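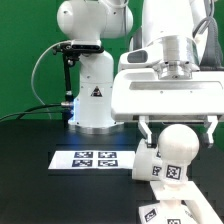
Un brazo robótico blanco sobre una mesa negra, delante de un fondo verde.

LA PAUSA DE LAS ONCE

Cuando llegué a Dremdale, en noviembre, me sorprendió que a las once de la mañana la calle principal se quedara en silencio. Las tiendas seguían abiertas, pero detrás del mostrador no había quien cobrara. Tardé dos semanas en entender que todos estaban en el Rosska tomando café, y que de mí se esperaba lo mismo.

En mi país el café se bebe de pie y deprisa. Aquí uno se sienta, aunque tenga trabajo, y habla de cosas que no son el trabajo. Syahrul Pillai abrió el Rosska hace 12 años en un antiguo almacén de semillas y todavía conserva en la pared la lista de precios del grano. Abre los 365 días del año. Le pregunté si no se cansaba y me contestó que el día de Navidad es el más tranquilo, que vienen los que viven solos y que a mediodía les pone sopa sin cobrarla.

La costumbre es más antigua que el local. Antes la pausa se hacía en la fábrica de hilo Pinska, que llegó a tener 300 empleados y tocaba una sirena para anunciarla. La fábrica cerró, la sirena fue vendida con la chatarra, y la gente siguió parando a la misma hora. En la ferretería Morris cuelgan de la puerta un cartel que dice solamente «Café». Si un cliente tiene mucha prisa, cruza la calle y pide la llave.

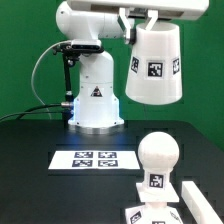
Ashley Rudd me dijo que yo lo contaba demasiado bonito, que también hay quien no puede parar: las cajeras del supermercado nuevo, los repartidores, su propia hija, que trabaja por teléfono para una empresa de otra ciudad y tiene la pausa fijada a las diez y cuarto. Según ella, la costumbre se está convirtiendo en cosa de jubilados y de dueños de comercio.

Creo que tiene una parte de razón. En la mesa larga del Rosska soy a menudo la persona más joven, y ya he cumplido los cuarenta. Pillai ha probado a abrir antes, a las seis y media, para los que empiezan temprano. Vienen pocos, compran y se van. Pero algunos han empezado a saludarse por el nombre, y un conductor de autobús se sienta ya unos minutos junto a la ventana antes de su primer viaje.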